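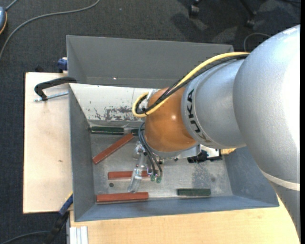

The KUKA over the bin, finger just above the lowest red block.

12 Jul 2020

So the numbers are in, and I've been grinning at a spreadsheet all morning. If you read my last post you know I was stuck on bin picking, and in particular on the blocks that end up right against a wall. My grasp scorer (I call it Plinis, don't ask) loved them. It would happily pick a block lying along the front edge, give it a great score, and then the arm would go down, bump the wall, and stop. Over and over!

The fix I tried first was the boring one: just ban every grasp near a wall. That works fine until the only blocks left are near a wall, and then the thing sits there doing nothing. With a bin like ours, with sloping sides, everything slides down and collects at the foot of the walls anyway, so you run out of "safe" blocks pretty fast.

What I did instead was let the scorer look at the tilt of the gripper too. Before, it only ever considered coming straight down. Now it gets 12 approach angles for each block and has to score all of them, and the training data includes the bumps as well as the good grabs. I was throwing the bumps away before, which Leonie Kohlhase had been telling me was silly since October. Fine, Leonie. You were right.

Training set was 1583 attempts, all on the same red and green blocks. Then I froze everything and ran 1206 test picks, half with the old straight-down version and half with the new one, switching back and forth so that neither got all the nice layouts. The old one got the block out of the bin 61 percent of the time. The new one, 84. For blocks touching a wall the jump is even bigger, but I want to go through those by hand before I put a number on it. My script decides what "touching" means and I don't totally trust it yet.

Stuff that still goes wrong: two blocks lying end to end in a line. It likes to grab right at the seam and gets neither of them. Color doesn't help there either, because I only feed it depth. I could add color pretty easily, I think, but then I'd have to redo the whole training run and I am not in the mood.

Also the hoses. When the wrist turns far enough for the steeper angles, they pull tighter than I'd like, so I capped the rotation. That probably costs me a few good grasps in the corners. Oh, and check your clamps if you're doing this at home (or, you know, in a lab). I lost attempt 727 and a bunch after it to a bin that had crept sideways a hair, and spent a whole evening blaming my calibration code.

Next up is trying it on something that isn't a block. Tiedemann has a box of pipe fittings I've got my eye on. I'll put the plots up once they have proper axis labels.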